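Whitelaw Reading Room Group
Minutes of the June meeting, 7:00 p.m., back room

Present: Luana Rangel (chair), Doğukan Bozkurt, Tayla Cosgrove, Lorraine Tawhiri, Shona Gilchrist (minutes)

1. Last minutes
Agreed, with one fix: the Prernton parcel held 33 books, and we wrote 35.

2. Sorting
Wonderful progress! Tayla and Doğukan have finished local history and started on the odd shelves, where they found an 1888 seed list that everyone wanted to hold at once (it went round the table twice). Luana would like it shown near the door. Agreed.

3. Tables
The white table stays for books waiting to be checked and the green one for supplies. Lorraine asked if we could push them further apart so two people can work back to back. We tried it before the meeting closed and the door wouldn't open fully, so they go back corner to corner.

4. Booklets
Long and very cheerful talk about printed booklets that travel with a book. Doğukan wants them kept under their book until both are listed. Tayla would give them their own box. Agreed to keep them together for now, book on top, and look again after the summer.

5. Labels
Five rolls left. Shona to order more from Buvilon.

6. Next meeting
July, same time. Luana is bringing the plum cake again, hooray.

Attached to item 4: 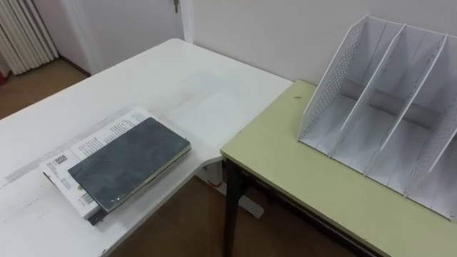

Lorraine asked for it to be added that she still prefers Tayla's box, as thin booklets get creased under a hard cover, and that she is happy to bring one from home.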